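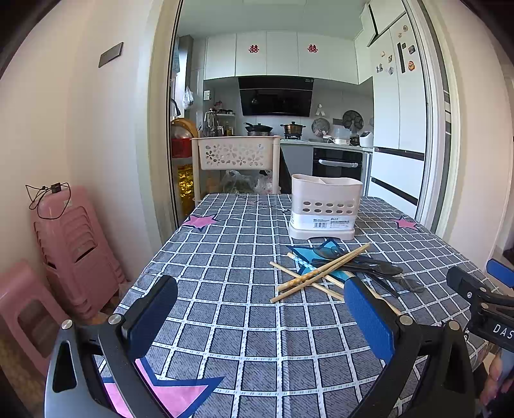 Chopsticks vs. my hand-held gripper: pads, gap, and general despair

Posted in: Home Builds > Grippers and End Effectors

ullel_bench
Thu 4 April

Continuing from my old thread, which got locked after the argument over hot glue. The job is still the same: pick cutlery up off the dining table and stand it in the holder. Spoons I can live with. Chopsticks are where I lose my evening. They cross over each other, I go for the top one, and two come up like they're carpooling.

The blue pads are the current set. I have tried 3 kinds so far and the other two are in the drawer of shame. Before I buy a fourth, what are people using on thin round stuff? I want to get this sorted before I put it on the arm, and the arm is still in its box.

Manríquez
Softer pads. You want the stick to sink in a little. Yours look like they'd be fine on a spoon handle and would roll anything round straight out sideways.

Also, that tablecloth. If you ever plan to run vision on this, stars and a grid are a bold choice.

ullel_bench
The tablecloth stays. I asked.

brarkix
Going to disagree with Manríquez, as is tradition. Soft pads grab the neighbor too, and then you've got the carpool problem twice over. Go firmer and cut a shallow V across each pad. I cut mine with a hobby knife and a lot of swearing. Roughly 2000 picks before the edges went.

Manríquez
2000 picks of what, though? Dowels laid out in a nice row, if I remember your video.

brarkix
They were in a row for SOME of it.

Serena Mancuso
Could both of you be arguing about the wrong end? Getting the chopstick off the pile is half the job. It then has to go into a holder that already has things in it, and you come down at whatever angle you happened to grab it. I'd sort out the approach first – grip near the top, fingers pointing down, let the tip find the opening. Pads after that.

ullel_bench
Fair point, and annoying. Same holder, with things standing in it:

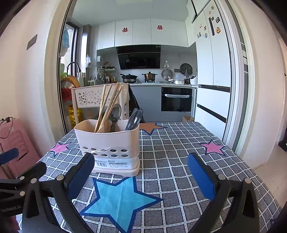
Utensil holder with the chopsticks in, and the fork showing through the front holes.

Renzo Negri
The fork bothers me more than the chopsticks do. Tines through the vent holes means a straight pull up could take the whole holder along with it. Weigh the base down or stick it to the table before you let a motor anywhere near it.

brarkix
Renzo's right, I hate it.

Manríquez
Put a bit of double-sided tape under the base. Still say softer pads.

ullel_bench
Tape I have. I'll do Serena's grip with the pads I've got, then cut Vs into the worst pair from the drawer so nothing good dies. If it goes badly I'm blaming brarkix by name.

brarkix
Wear a glove on the hand that isn't holding the knife. Ask me how I know.

Serena Mancuso
How deep were your Vs, by the way? "Shallow" covers a lot.

brarkix
Half the thickness of the pad, give or take my eyesight.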